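3 min read

Gorance, our student robotics club, is looking for new members for the January build! We have 29 people now and room for 40. If you like code, or wiring, or just want to try, come along (no experience needed, we mean it).

This season's project is Ornska, a bin-sorting challenge. Teams write and test their routines in simulation first, and then everybody argues happily about grip angles.

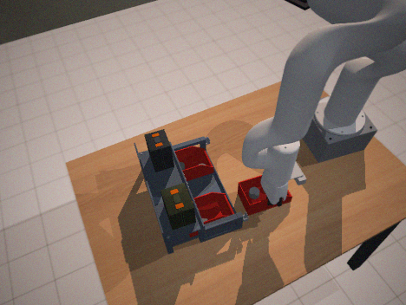

Ornska in the simulator: arm over the red bin, rack alongside.

We meet twice a week in the Kuipers building. You'll pair up with someone who has done a season before and get your own login for the sim. Bring a laptop if you have one. To sign up, write to Ezequiel Palacios at the club desk and tell him what you'd love to build.

Contact | © Gorance Robotics Club | Back to top

Comments

Munther Geagea: Is it open to first-years?

Ezequiel: Yes, please come!

nulten_712: signed up, can't wait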